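Tabletop Manipulation Data Collection, Vorkovville Site
Progress report for the September period
Prepared by Nataša Janevski for the Hamine program office
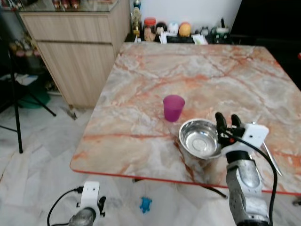
Work in this period moved from the bench setup to furnished rooms, as set out in the second stage of the work plan. The two-arm station was installed at the Vorkovville house and has been recording since the second week of the month. Collection is by teleoperation. One operator drives both arms, and a second person resets the objects between episodes.

Episodes accepted to date: 1373. An episode is accepted when the instruction was carried out in full, all streams are present, and the joint log and video agree to within one video interval. Failed grasps followed by a recovery are kept and tagged as such. Episodes in which the operator gave up are stored separately and are not included in the figure above.

The task list now holds 14 tasks, 9 of them using the cup and bowl set. These cover lifting, moving, placing one object beside another, and handing over from one arm to the other. The remaining tasks use cloths and lidded containers and will be recorded at the Flilen site as well, so that the same instruction is available in two rooms.

Problems met

Reflective surfaces. The steel bowl gives bright spots that shift with the viewpoint, and the glossy tabletop adds reflections of its own. The first grasp model placed the rim too far inward on a share of the test runs. We have kept the bowl in the set and are recording it under three lighting conditions. Translucent cups cause a similar but smaller error in the depth estimate.

Cable routing. The gripper cables form a loop outside the arm. During wide wrist rotations the right cable touched the table edge and loaded the wrist joint, which shows in the torque log. Operators now stop short of the last part of the rotation range. Shorter cables are on order from Radonjić.

Background. Household items along the wall and on the floor are left in place during recording. Mimoza Vukadinović compared models trained on cleared rooms with models trained on rooms as found. The second group did better on unfamiliar tables, though the test set was small and the result should be treated as provisional.

Staffing and equipment

Two operators completed training and are working alone on the cup and bowl tasks. One gripper was replaced after its fingers lost alignment. Episodes recorded between the last good calibration check and the replacement were withdrawn and will be repeated.

Next period

Recording at Flilen starts once the shorter cables are fitted. Annotation is behind collection, and one operator will move to labeling every Friday until the backlog is cleared. A revised object list will be sent to the program office for approval before any new items are bought. No change to the budget is requested.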